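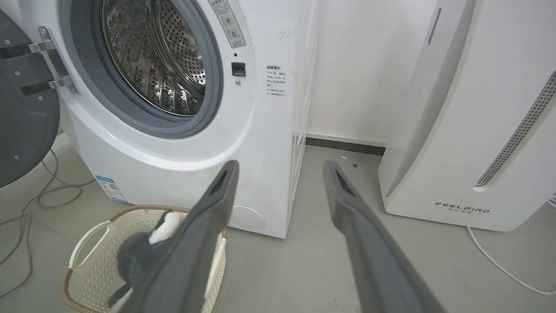 Front-loading washer with the door open.

Adding a Villain Page to Your Fan Wiki

1. Sign in to Flaltard and open the wiki for your film. We'll use Rustia, the old kickboxing picture, as we go along.

2. Choose New Page, then Character, and type the name just as the end credits give it (Hudec, no first name).

3. Fill in the summary box. You have 1000 characters, which is plenty for a good juicy scheme!

Note: Tag the final fight as a spoiler, please, so newcomers can still enjoy it.

4. Pick up to 6 categories and press Save. Your page will show up within 30 minutes.

Caution: Renaming a page later breaks its links.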